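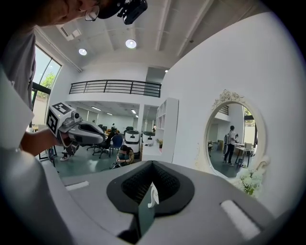

A person in glasses and a head-mounted device, holding a handheld gripper

Katisa (novel)

Katisa is a novel by the writer Zoltán Pálfi, published by the Bognár press. It is best known for the court case that followed the printing of its fourth chapter in the literary magazine Rulter, in which both the author and the magazine were accused of offending public morals. The complaint was dismissed at first instance and revived on appeal, and it ended with a fine against the magazine alone. The book itself was never banned, although its sale was halted for five months.

Plot

The novel is set in Prirkik, a river town that has lost its ferry and most of its trade. The title character, a widowed seamstress, takes in a lodger who claims to be collecting folk songs for a regional archive. Over one winter the two exchange letters under the door of a shared hallway, although they also eat supper together every night and never mention the correspondence. The letters grow more intimate and, in the fourth chapter, sexually explicit. The final section is narrated by the town's postmaster, who has read none of the letters and misunderstands what has taken place.

Publication

Pálfi submitted the manuscript under the title The Hallway. Bognár asked for the name to be changed and for two chapters on the history of the ferry to be shortened. The author accepted the first request and refused the second. Rulter printed the fourth chapter as an advance excerpt across 5 pages, without a note on its content, in an issue that also carried poetry and a long essay on translation. The first edition of the book ran to 159 pages. Later printings are longer owing to an afterword by the author.

Complaint and trial

A subscriber to Rulter filed a complaint in Prirkik, stating that the excerpt had been left within reach of his children and had caused the household distress. Prosecutors charged Pálfi with authoring indecent material and the magazine's editor with distributing it. Bognár suspended sales on the advice of its lawyers.

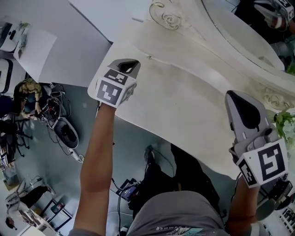 The defense argued that the letters could not be judged apart from the novel, and asked that the whole text be entered into evidence. The court agreed. Much of the hearing dealt with whether a fictional letter written by a character may be treated as a statement by the author, a theory the prosecution had advanced in its opening brief. The judge rejected it, finding that the law in question referred to "reports and announcements" and contained no mention of invented speech.

On appeal, the higher court upheld the dismissal with respect to Pálfi. It held, however, that a magazine sold by general subscription had a separate duty to label explicit material, and fined Rulter accordingly. An open letter in support of the magazine was signed by 61 writers and translators. The fine was paid in October, and Bognár resumed sales the same week.

Reception

Early reviews were mixed. Critics generally praised the supper scenes and the handling of silence between the two main characters, while several found the ferry chapters slow. Interest in the trial led many readers to the fourth chapter first, a habit Pálfi criticized in his afterword, where he described it as "opening a letter addressed to the neighbors." The postmaster's section has received the most attention from scholars, who have read it both as a comedy and as a comment on official readers in general.

The novel has been adapted once for the stage. The production left out the letters entirely and had the actors pass blank sheets.

This article was last revised on 10/1/25.

Related articles
Epistolary fiction
Obscenity law and the literary magazine
Rulter (magazine)
Bognár (publisher)
Serial publication and excerpts

Comments (4)

inkwell_dora
The afterword isn't in my library's copy. Does anyone know which printing added it?

M. Harlan
Second printing, I think. Mine has it and the cover is the green one.

reader_on_the_river
I disagree that the ferry chapters are slow. They explain why the lodger can't leave, and the article should say so under Plot.

inkwell_dora
Thank you, M. Harlan. I'll look for the green cover.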